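Small metal shelf for stacking bowls – worth it?

Lendale
Posted in Storage and Worktops, 20 replies

We've run out of cupboard space at work and the plastic bowls have ended up out on the worktop. I'm thinking of one of those low metal racks with four legs and a mesh top, so they stand in one place and the space underneath can be used for something flat. Has anyone had one for a while? I don't want it scratching the wood.

Porkov
I've had one since April. Fine for plastic, not so good for anything heavy. Mine is 30 cm long and takes three stacks side by side. The feet did mark our oiled top, so put felt pads on before you load it.

Mornetti
I'd save the money. Nested bowls take up hardly any room as they are. Put the lot in one tall stack and push it to the back of the worktop.

Porkov
One tall stack is what I had before. The bowl you want is always at the bottom and you end up lifting the whole pile out to get at it.

Sebastian2000
Agree with Porkov. Three short stacks are easier to live with. I also keep one colour to a stack so people put them back where they came from. It works most of the time.

Mornetti
Colours only help if the bowls are all the same size. Ours are a mixed lot, and sorting them by colour means a small one gets jammed inside a big one.

Sebastian2000
Fair point. Sort by size in that case. Ours came as sets, so it never came up.

Lendale
Thanks all. I went ahead and got the rack, the grey one. It's on the wooden surface now with the bowls in a row: lime green on the left, olive yellow in the middle, blue on the right.

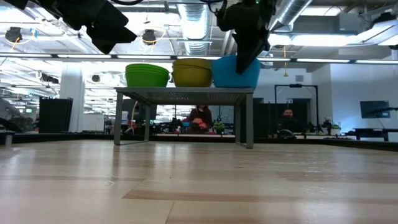

I've kept the stacks short for now and I'll see how it goes before buying any more bowls. Felt pads are on order – 20 in a pack, so there will be plenty left over if anyone in the office wants some for chair legs.

Porkov
Looks tidy. Check the pads after a month or two, mine slid off to one side.

Mornetti
I still say one stack would do, but the colours are nice.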